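December 16, 2024

Dishes, mostly. I finally sat down with the tableware shelf, because the Lustden set has been living in three different cupboards and I was tired of hunting for it every time we want to lay a table. It's all in one crate now, the one marked Dasholm (yes, I know the label is wrong, I'll print a new one).

The full inventory came to 50 pieces. Of those, 14 are dinner plates and 13 are bowls. There should be 14 bowls too, so one has gone walking. If it's sitting on your desk with paper clips in it, please bring it back!

I used the gray table, nothing else on the menu but plates and bowls. I still like the black rims a lot. With plain white china I lose track of where one plate stops and the next begins, and with these you can see every edge in the stack, even under the bad light at that end of the room. The bowls nest nicely too, and the pattern on the outside is pale enough that it doesn't fight with anything. What I don't love is the glare. The white insides bounce the ceiling lights right back at you, so next time I want to try the table a bit further from the lamp.

Four plates in one stack, three bowls in the other:
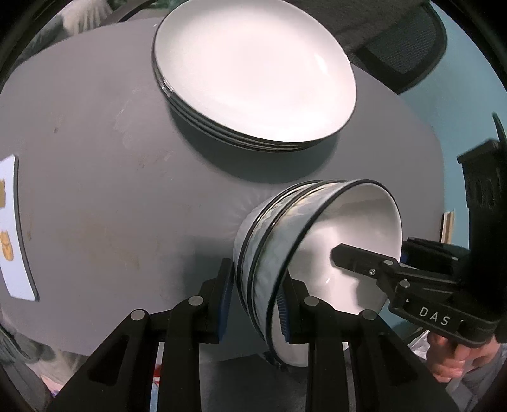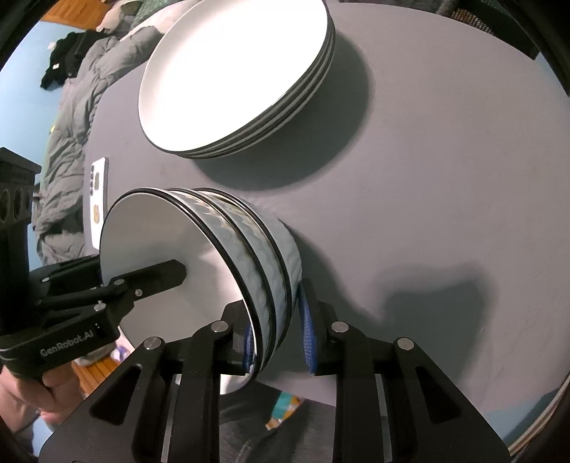

I'm going to stick with four as the limit for plates on the shelf. Taller stacks make me nervous when somebody slams the door, and the Plestico dividers are only deep enough for that anyway. Bowls can go higher if they're nested properly.

Still to do: felt rounds between the plates before they go in the crate (the Lobo ones, not the sticky foam, which left gunk on the last set and took me an entire lunch break to scrub off). Also look behind the drying rack for that missing bowl. And order a second crate before the end of December, the big serving dishes don't fit in this one whichever way I turn them.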